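# Refurbishing Desktop Towers with a Slotted Parts Fixture

Project report, second-year Hardware Maintenance course
Authors: Leopold Rainer, Imelda Enriquez, Hazem Zerouali
Supervisor: Grethe Dalsgaard
October 2024

## 1. Background

The school's Gorum building received a batch of 40 used desktop towers in May. They came from an office that had replaced its machines, and they arrived without a parts list. The plan was to strip each tower, clean it, test the removable parts, and put together as many working machines as possible for the first-year lab.

The first attempt did not go well. Parts were taken out and put on the bench in whatever order they came loose. Memory modules from different towers were mixed. Two hard drives were put back without their rails and had to be taken out again. One processor was laid face down on a mat, and the thermal paste from it ended up on a memory module. Grethe Dalsgaard stopped the work after the first group of machines and asked for a written procedure and a fixed place for each part.

This report covers the parts fixture, the work order that goes with it, and the results from using both.

## 2. Scope

The project was limited to four kinds of part: processor, memory, hard drive, and power supply. The motherboard was left in the case. Expansion cards were removed if present and stored in a separate box, and they are not covered here.

Laptops and monitors from the same delivery were handled by another group.

## 3. Fixture requirements

Before drawing anything, we wrote down what the fixture had to do.

- Hold one tower's worth of small parts and no more.
- Keep the processor flat, with the heat spreader up.
- Hold a hard drive on end so that the label can be read without lifting it.
- Leave enough room beside each part to grip it.
- Sit low enough that a cable dragged across the bench does not catch on it, apart from the memory holder.

The last point caused the most discussion. A memory module held upright is easy to pick up but is also the part most likely to be knocked. The alternative was to lay every module flat, which takes more room. We ended up with one position of each kind.

## 4. Design

Hazem Zerouali drew the fixture and Leopold Rainer measured the parts. The drive slot was sized to accept a 3.5-inch drive with its rails attached. The first version was sized for a bare drive, and the rails had to be removed every time, which defeated the purpose.

The processor pocket is square and shallow. Its floor is relieved in the center so that the underside of the processor does not rest on a hard surface. The edge of the pocket is low on all sides, so the processor can be lifted by its edges.

The first fixture was named Ballitum and the second Chala. The names were written on the drawings to keep the versions apart. All results below are for Chala.
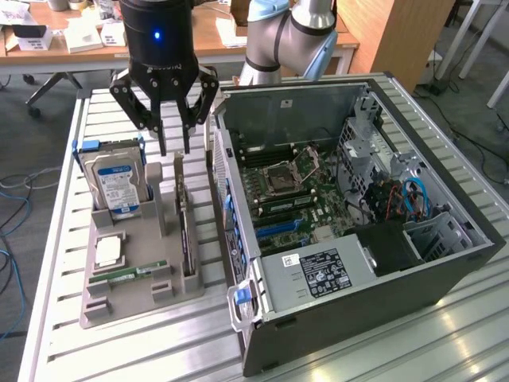 Cable routing in the case decides how the rest of the work goes. The power leads and the data cables share the space next to the drive cage, and on this model they have to be moved aside before the drive can be reached. With the tower on its side and the panel off, the orange, red, black and blue leads form a bundle by the cage, with a light-blue SATA cable looped among them. We tried tying the bundle back with a reusable strap before starting. It helped with access to the drive, but the strap pulled the data cable at an angle that put a side load on its connector, so the final procedure has the data cable unplugged first and only the power leads tied.

## 5. Work order

The procedure below was used for every tower after the fixture was finished. It assumes that the machine has been unplugged and that the person working is wearing a grounded wrist strap.

1. Write the tower number on the job sheet.
2. Hold the power button in for 3 seconds to discharge the supply.
3. Lay the case on its side and remove the side panel.
4. Photograph the cable positions.
5. Unplug the data cable and the power lead from the drive. Tie the power leads back.
6. Slide the drive out with its rails on. Place it in the drive slot, label outward.
7. Release the memory clips. Place the first module flat and the second in the upright holder. Leave any further modules in the board until the first two have been tested.
8. Remove the cooler. Wipe the processor clean before opening the socket.
9. Raise the lever, open the bracket, and lift the processor straight up. Place it in the pocket with the heat spreader facing up.
10. Leave the lever and bracket open until the socket has been inspected under the lamp.
11. Clean the case and the fan with the blower.

Refitting follows the same steps backward, with new thermal paste applied after the bracket is closed.

Step 8 was changed during the project. In the first draft the processor was wiped after it had been placed in the fixture. Paste got onto the edges of the pocket and had to be cleaned out with alcohol. Wiping it in the socket, while it is still clamped, keeps it from moving.

## 6. Testing of parts

Memory was tested one module at a time in a known good board. Modules that failed were marked with tape and tested once more in a different slot before being rejected.

Hard drives were wiped and then checked for bad sectors. Any drive that reported a bad sector was rejected, even if the count was low. Arnar Hedegaard, who runs the first-year lab, asked for this limit so that he would not have to replace drives during the term.

Power supplies were tested in place with a plug-in tester. They were not opened.

Processors were not tested separately. A processor was accepted if the finished machine started and ran the load test for 200 minutes without stopping.

## 7. Results

All of the towers were processed. Three could not be returned to service: two had bent contacts in the processor socket, and one had a damaged board near the memory slots. Their usable parts were kept as spares.

| Item | Before fixture | With fixture |
|---|---|---|
| Parts matched to tower number | Not recorded | All |
| Drives refitted without rails | Yes | None |
| Paste on other parts | Yes | None after step 8 was changed |
| Dropped modules | Yes | One |

The dropped module was knocked out of the upright holder by a sleeve. It passed its test afterward and was used.

We did not time the work in the first attempt, so no comparison of speed can be made. This is a weakness of the report. Imelda Enriquez timed the later towers, but the times vary with the state of the machine more than with the person. A tower with heavy dust takes far longer at step 11 than a clean one, and a cooler with dried paste can take longer to free than all the other parts together.

## 8. Problems and changes

**Memory holder.** The upright holder is too narrow for modules with a metal heat spreader. None of the towers had these, but they are common in newer machines. A wider slot with a soft insert would take both types.

**Drive slot.** The drive stands firmly with the rails on. A bare drive leans. We suggest a removable spacer.

**Screws.** The fixture has no place for screws. We used a magnetic dish, which was sometimes left too close to the drives. A covered tray at the far end of the bench was used for the last part of the project and should be made part of the setup.

**Case position.** The case has to lie with its rear panel toward the fixture. If it is turned the other way, the drive has to be carried across the open board. This was not written into the first draft of the procedure and was done both ways until Leopold Rainer marked the bench with tape.

**Job sheet.** The sheet has one line for memory. It needs one line per module, with the slot number. We added this by hand.

## 9. Work remaining

The drawings for Chala are in the course folder under Plondness, together with the blank job sheet. The revised sheet with separate memory lines has not been uploaded. The wider memory slot has been drawn but not made.

The rejected drives are in the locked cabinet and are waiting for collection. The box of expansion cards has been labeled but not sorted, and Arnar Hedegaard has asked to look through it before anything is thrown out.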